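The planner says it's fine

Posted in July, filed under: control, complaints

I've spent most of the past month on the gap between what our planner believes the arm is doing and what the arm is doing. It's not a glamorous topic. There is no demo at the end of it. But I keep reading posts that treat motion planning as a finished thing you install, and I'd like to put one grumpy data point on the record.

Background, for anyone who hasn't followed along. I run a tabletop setup at home, one arm, and the job is putting small objects into an open-fronted cardboard box. The planning side is Nekamon, which I picked because the config files are readable. The policy on top is a small imitation model I train myself. Between them sits a layer of glue I wrote in a weekend and have been apologizing to myself for ever since.

The complaint is about timing. Nekamon gives you a trajectory with timestamps, and the timestamps are lovely. Smooth velocity, bounded jerk, the whole brochure. Then my glue resamples that for the controller, the controller does its own interpolation, and by the time a command reaches the joints it has been politely reinterpreted twice. Each stage logs its own output as the truth. So when I pull up the plots after a bad run, I have three clean curves that disagree with each other and all look like success.

I measured the delay between the planned wrist position and the encoder reading over 122 runs. On slow moves it's small enough that I stopped caring. On the fast approach, from the rest pose down to the mouth of the box, the median was 76 milliseconds. The worst was 398, and that run was marked "completed, nominal" in the planner log. I would like to know what it would take to be marked something else.

Now, the usual advice is to slow down. Fine. I slowed down, the numbers improved, and the whole thing became so dull to watch that I went and did laundry. If the answer to every tracking problem is a lower speed limit, then we should say so on the project page instead of showing off the fast version in the video.

The other advice is to learn your way out of it. Feed the policy its real joint states, let it figure out the lag. I tried that too, with the Winach training scripts, which are decent. The policy did learn something. I'm not convinced it learned the lag. My suspicion is that it learned that my fast approaches come from one side and that the box is always in the same place. When I shifted the box by the width of a hand, performance fell off in a way that a model of latency shouldn't. Somebody in the Myklebust issue tracker told me this was an "expected distribution effect". Sure. So is rain.

The perception side has its own version of this. My camera frames get stamped when the driver hands them over, long after the shutter closed. For a still object it makes no difference. For a moving wrist it means the image you pair with a joint state belongs to a slightly earlier arm. And on the fast approach the image isn't much of a measurement anyway. You get a smear, and you pair the smear with a joint vector given to seven decimal places.
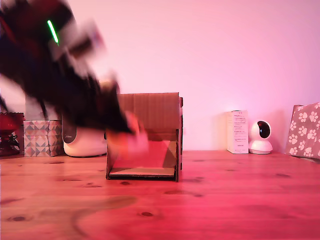
The fast approach, at the box. The planner has an exact position for this wrist.

I tried running my gripper-tip detector on frames like that one, and it returned confident answers. It always does. The confidence score is nearly flat across blurred and sharp frames, so either the detector is extraordinarily good or the score means nothing, and I know which way I'd bet. I now throw away any frame where commanded wrist speed is over a threshold. It costs me a chunk of every episode, and it happens to be the chunk I most wanted to learn from.

What has helped, a little: one clock. I moved all the logging to a single process that stamps everything on arrival and keeps the original stamps next to it, so at least I can see the disagreement in one table. It's an ugly script. It has caught two bugs in my glue, including a resampling off-by-one that I'd been blaming on the controller since spring. I owe the controller an apology — a small one.

I also replaced the planner's "completed" flag with my own check, which compares final encoder values to the goal and looks at peak error along the way. My success rate dropped the same evening. The arm hadn't changed at all.

Next I want to try the Andholm time-sync package, which claims to handle driver latency automatically. The readme has a plot in it. The plot has no units on the vertical axis. I'll install it anyway and report back, probably in a bad mood.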